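Last updated: August

Search this site
Enter keywords
Go

A visit to the Flerstead open day

On Thursday I attended the open day held at the Flerstead workshop, where Cladico and its partner Flosico had arranged a programme of demonstrations for visitors from the textile repair and returns trades. I am grateful to both firms for the invitation, and I set out my notes in the hope that they will be of use to colleagues who were unable to travel.

The day began at 9.30 with a short welcome from Ajith Sundaram, who leads the handling work at Cladico. He explained that the workshop receives returned bags and soft luggage on behalf of Saarela, and that 2,723 items had passed through the building since the present arrangement began. Each one must be opened, emptied of any packing, checked along the seams and folded again. Most of this is still done by hand at the long benches on the ground floor, and visitors were free to speak to the staff there throughout the morning.

Mr Sundaram was frank about the difficulty of the task. A rigid box presents the same shape each time it is picked up. A canvas bag does not, and its straps will fall wherever they please. The firm has therefore chosen to work on one step at a time, beginning with the opening of the bag.
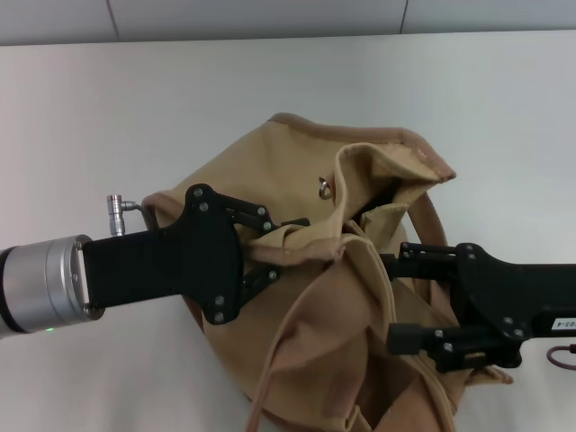
Karthikeyan Nambiar
Senior Adviser, Equipment and Training

The main demonstration took place upstairs on a plain white table, with a pair of black grippers working from opposite sides. The bag chosen was a tan canvas one with a long shoulder strap, and it was heavily creased. I was particularly interested in the way both grippers took hold of folds in the cloth, with a flap raised between them and the darker space under it open to view. Canvas of this kind bunches readily, and a ridge of fabric gives the fingers something to hold.

Several visitors asked about metal fittings, such as the small ring sewn into this bag. Mr Sundaram replied that rings and buckles are treated as places to avoid for the present, as the team wishes to keep the grip on cloth alone. Loose straps were a further concern. I asked whether they might be tied back before the work starts, and was told that this had been considered and set aside, on the grounds that returned goods seldom arrive in such good order.

A printed sheet handed out at the door gave the record of recent trials. Of 859 attempts at opening a bag, 316 had needed a member of staff to step in. I thought it proper that these figures were offered without prompting - visitors to such events are not always so well served.

After lunch there was a discussion of training. Flosico proposes a course of 31 hours for bench staff who wish to move across to supervising the equipment. I raised two points, namely that the hours should fall within the normal working week, and that those who prefer to remain at the bench should be able to do so. Both were noted, and a written reply has been promised.

I should add that the upper floor is reached by a narrow stair, and that anyone who requires the lift should tell reception on arrival. Tea was provided at 3.15 and the last demonstration finished shortly afterwards.

Readers with questions for the workshop may send them to me, and I will pass them on with my own.

Recent posts
Notes on bench height and lighting
Saarela returns: changes to the sorting sheet
Training hours and the working week
Repairing canvas straps by hand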